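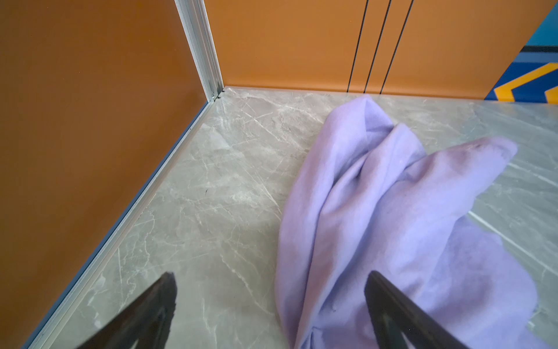
Linen and laundry room assistant, part time. Hanisau

Zuvira is a small linen hire and laundry service. We do towels, throws, table linen and blankets for guest houses, plus a growing bit of household washing that comes in by the bag. Going since 2020. We need one more pair of hands in the folding room, and we need them soon.

Hours: mornings mostly, some afternoons by agreement. Start in May if you can. Job ref 2217, please put it in your message or it goes in the wrong pile.

What you'd be doing

Sorting what comes in. Plain from patterned, fleecy from flat, anything with a stain set aside with a ticket on it. Folding, lots of it. Pairing up sets. Packing orders on the shelves by customer, labels facing out. Sweeping up lint (there is always lint). Answering the door when the van's here.

We fold to our own sheet, the Plilleo fold, thirds then halves, no raw edge showing. Takes a morning to learn and a week to get quick at. Don't worry if you've never done it for a living, most of us hadn't. Fleece is the awkward one as it slides and puffs up again, so we fold it on a flat surface with the pile facing the same way and press the air out with a forearm.

What we're after

Someone steady. Neat but not slow. Happy on your feet for a shift and able to lift a full bag, with help if it's a big one. Reading labels matters, wool and fleece have been through the hot wash before now and we would like that not to happen agian. No certificates needed. Some experience of shop, hotel or care home work would be handy.
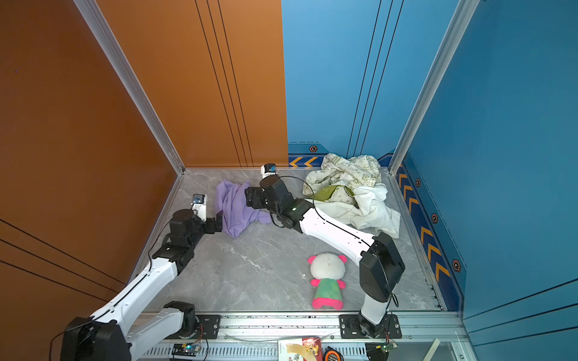

Your first fortnight is spent on sorting, alongside Sun-ja Bae, who runs the room. Everything starts out as a crumpled heap and you get used to it. Plains and patterns get split before anyone folds a thing, so a lavender cloth like the one on the marbled floor goes one way and the patterned pile the other. After that you pick up by an edge, shake out, check both sides, fold. Same order every time. Once you're happy with that you move on to packing with Chae on the late shift.

What you get

Hourly pay, paid every 2 weeks. Same rate from day one, no trial rate. Paid break, tea and coffee, tabards supplied. Your own washing done at no charge once a week, within reason. Bus 152 stops outside, there is a bike rack round the side but no parking for staff cars, sorry.

How to apply

A short message is fine, no need for a long CV. Tell us which mornings you can do, when you could start and any job where you had to keep things tidy or in order. Hand it in at the Zuvira counter or send it through the contact form on this site. Closing date August 16, 2026 for the autumn places, but the May start will be filled as soon as we find the right person so dont wait.

If we like the sound of you we'll ask you in for an hour. You'll meet Sun-ja, have a look round, fold a few towels. Wear flat shoes. Please say beforehand if you need a chair or a lower table and we'll set one up.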